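An afternoon at the Haltlow open day
06/07/2026

I had meant to go to the Haltlow open day last year and the year before that, and both times something came up, so this year I put it on the kitchen wall in red pen and told everybody I was not to be disturbed. Haltlow, for those who don't know Toniddale, is the old seed warehouse behind the bus garage, which has been turned into small studios you can rent by the month.
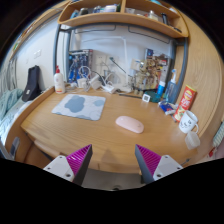
I went in by the side door, paid my 3 pounds (tea included, which I thought very fair) and was given a paper map that I managed to lose before I got to the top of the stairs. It hardly mattered. You simply follow the corridor and put your head in wherever a door is open, and people are so glad of the company that you end up staying far longer than you planned!

Desks were what I had really come for. I work from the corner of a bedroom and I'm always curious how other people arrange themselves. I was very taken with one in a honey-coloured wood, with a front edge that bows outward in a lovely gentle curve. Its pink mouse sat next to a mat covered in blue cloudy shapes, and there was a white mug with a cartoon face on it that cheered me up no end. A jointed wooden figure stood towards the back, and I came home wanting one, though I've no idea what I'd do with it. The chargers were in just the sort of tangle I have at home, and I felt a good deal better about mine.

Paraschiva Oprea, who looks after the lettings, walked me along to the far end and told me there are nine studios upstairs now, with two more being fitted out by next March. Rent starts at £165 a month, with heating on top. I asked whether people talk to each other or keep their doors shut, and she laughed and said it depends entirely on whether there's cake.

Then came tea, from the Wongsuwan stall in the yard, where I had a coconut pancake and went back for another. I shared a bench with a couple who had driven over from Idudov and were thinking of taking a studio between them, one for mornings and one for afternoons. We talked about chairs for a good half hour.

If you go next year, wear flat shoes for those stairs and bring coins for the tombola. I won a jar of pickled beetroot, and my sister has already asked for it.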